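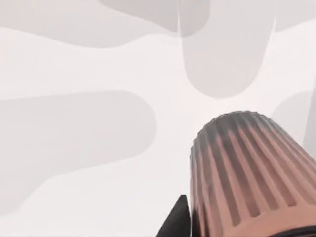
One reader of my first draft wrote in the margin that nobody our age listens to a whole album any more, so why bother asking? Fair enough, and I nearly changed the topic there and then. But it bugged me, so I kept the question and made it the project: do people on my course still play albums from start to finish, and does it change what they think of the music?

I'd started this in March with a plan to do it all face to face in the Begum building, sitting people down with headphones and a form. That went out of the window when we were all sent home, so everything moved online and I had to get by with a survey and a listening diary. I used Binix for the form (free, a bit clunky, kept logging me out) and sent the link to everyone on the Arkport music and media courses, plus a few group chats I probably shouldn't have been in.

I got 282 replies, which was loads more than I expected! I threw out the ones where somebody had ticked the same box all the way down. Then I asked for people willing to keep a diary and listen to 2 albums, one they knew and one they didn't, first in order and then on shuffle a few days later.

What I found

Most people said they mainly use playlists, no shock there. What did surprise me was how many said they'd played at least one album right through in the past month. A lot of them put it down to being stuck indoors, so I can't say what the answer would be in a normal term. I should have asked about that separately and I didn't, which my tutor will no doubt point out.

The diaries were the fun bit. With the album they already knew, people got really cross when it was shuffled. One person wrote that hearing track four without track three before it was "like a door slamming" and I know just what they mean. With the new album hardly anyone minded. Some liked it better on shuffle, and one person didn't realise there were two quiet songs that were meant to join up until they read my notes afterwards.

So I think running order matters once you've learned it, and maybe not much before then. That's a smaller claim than the one I wanted to make (my first title was "Saving the Album", sorry) but it's what the diaries say.

Problems

The sound was all over the place. Some people had decent headphones and some used a phone propped in a mug. I also picked the unknown album myself, a slow folk record on the tiny Prekton label, and a dance record might have gone completely differently. About 3 people gave up on it halfway and told me so quite bluntly.

If I did it again I'd let a few of the albums be loud ones, and I'd leave a longer gap before the shuffle listen. The blank diary sheet and the survey questions are in the appendix, with my spelling mistakes left in.

Handed in 2020-04-19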